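# Huerta Board Balm, 65 g tin

A soft paste of food-safe mineral oil and beeswax for chopping boards, spoons, bowls and other kitchen wood. Made by Boditz and sold by Dundero in a screw-top tin.

**In stock.** Orders placed before noon go out the same working day. Orders for shops and cafes are packed on Thursday.

## What it does

Kitchen wood dries out with washing. The surface turns pale and rough, and on boards made from several pieces the joints can start to open. Oil soaks into the grain and slows down the uptake of water. Wax stays nearer the surface and makes water bead for a while.

The balm contains both. It is thicker than plain oil, so it stays where you put it and can be used on the sides of a board or the handle of a spoon without running. It goes on in one step, and the tin can live in a drawer without leaking.

It won't fill deep cuts, remove stains or repair a split. A board in that state should be sanded first, or replaced if the crack goes right through.

## Ingredients

- Mineral oil, food grade
- Beeswax, yellow, filtered

There is no added scent or colour. In the tin the balm is pale yellow and smells faintly of honey. The smell fades once the wood has been buffed. The balm contains no nut oils. It does contain beeswax, so it isn't suitable for vegans. Flurkar Plain Oil, also sold by Dundero, has no wax in it and can be used on the same kinds of wood.

## How to use it

1. Wash the wood with warm water and a little washing-up liquid. Dry it with a towel and stand it on edge overnight.
2. If the surface feels furry, rub it lightly with fine sandpaper along the grain and wipe off the dust.
3. Take a small amount of balm on a lint-free cloth. For an average chopping board, start with a piece the size of a hazelnut.
4. Rub it in along the grain. Do both faces and all the edges. End grain takes more than the rest, so go back over it if it looks dull after a few minutes.
5. Leave for at least 3 hours. Overnight is better for new or very dry wood.
6. Wipe off anything left on the surface and buff with a clean cloth until it no longer feels greasy.

A new board needs two coats, with a night between them. After that, repeat when water stops beading. For a board in daily use this usually means once a month. Spoons can go longer.

In a cold kitchen the balm gets stiff. Stand the closed tin in a bowl of warm water for a few minutes, or work the balm between your fingers. Don't heat it on the hob or in a microwave.

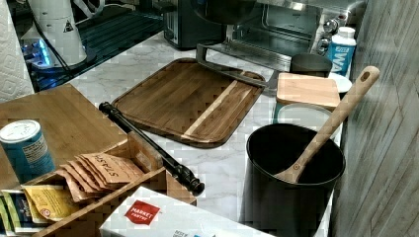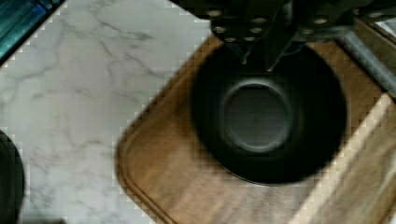
*Veined white worktop in both pictures. The first also has a dark wooden board with a lighter diagonal stripe.*

## Where it can be used

**Chopping and serving boards.** Suitable for edge-grain and end-grain boards in beech, oak, maple, walnut, acacia and most other hardwoods. Bamboo takes it too, though it absorbs less, so use a thinner coat.

**Spoons, spatulas and rolling pins.** Put a little on your fingertips and rub it in by hand. This is quicker than using a cloth and wastes less.

**Salad bowls.** Suitable if the bowl is bare wood or was previously oiled. Check the inside of the foot as well, where water tends to sit.

**Knife handles.** Suitable for untreated wooden handles. Keep the balm off the part you grip until it has been buffed properly.

**Wooden worktops.** It can be used for touching up a small area beside a sink, but for a whole worktop a hard-wax oil is more practical and lasts longer. We don't recommend balm over a hard-wax finish, as it sits on top and picks up dirt.

**Lacquered or varnished wood.** Not suitable. The balm can't get past the lacquer and will stay sticky.

**Stone.** Not suitable. Oil can leave a dark patch on marble and other porous stone. If your worktop is stone, lay down newspaper or an old tray before you start, and leave the board on it until the balm has been buffed off. A fresh smear should be wiped up at once with a drop of washing-up liquid on a damp cloth.

## How far a tin goes

One tin gives more than 5 full coats on a medium board. Very dry boards use noticeably more the first time. A set of spoons hardly makes a dent in it.

## Storage

Keep the lid on and the tin out of direct sun. The balm may soften in hot weather and set again with a slightly grainy surface. This comes from the wax and doesn't affect how it works. Stir it with a clean stick if it bothers you.

Use within 2 years of opening. Mineral oil doesn't go rancid, but crumbs and water can get into an open tin, so use a clean cloth each time.

## Cloths

Spread used cloths out to dry before putting them in the bin, and keep them away from flames. A used cloth can also be kept in a jar with a lid and used again for the next coat. Don't put cloths with a lot of wax in them through the washing machine, as the wax can build up in the drain hose.

## Specification

| | |
|---|---|
| Product | Huerta Board Balm |
| Maker | Boditz |
| Net weight | 65 g |
| Form | Soft paste |
| Container | Tin with screw lid, recyclable |
| Colour | Pale yellow, dries clear |
| Finish | Low sheen |
| Waiting time before buffing | 3 hours minimum |
| Shelf life once opened | 2 years |
| Contains | Mineral oil, beeswax |

## Common questions

**Can I use the board straight after buffing?**
Yes. If the cloth still comes away greasy, buff again or leave the board for another night.

**My board has always been treated with olive oil. Can I change over?**
Yes, but get the old oil off as far as you can. Scrub with hot water, washing-up liquid and coarse salt, rinse, and let the board dry fully. If it still smells stale, sand the surface. Cooking oils turn sour in the wood, and putting balm on top will trap the smell.

**Does it darken the wood?**
Slightly. The effect is about the same as wetting the surface with water, and it shows most on walnut and other dark woods. Try it on the underside first if this matters.

**The surface feels tacky. What went wrong?**
Too much balm, most likely. Warm the surface with a hairdryer on a low setting and wipe with a dry cloth.

**Will it survive the dishwasher?**
No finish of this kind will, and neither will most boards. Wash by hand and dry upright.

**Is there a larger size?**
Boditz supplies a catering tub to trade customers. It's the same balm. Contact Dundero with the number of boards and how often they're washed, and we'll work out whether the tub makes sense.

## Delivery and returns

Tins are sent by letter post in a card box that fits through most letterboxes. Unopened tins can be returned for a refund of the purchase price. If a tin arrives dented but still closes properly, the contents are fine to use, but let us know and we'll send another.

**Often bought with this:** Flurkar Plain Oil, Dundero cotton cloths (pack of 5), Dundero sanding pad, fine.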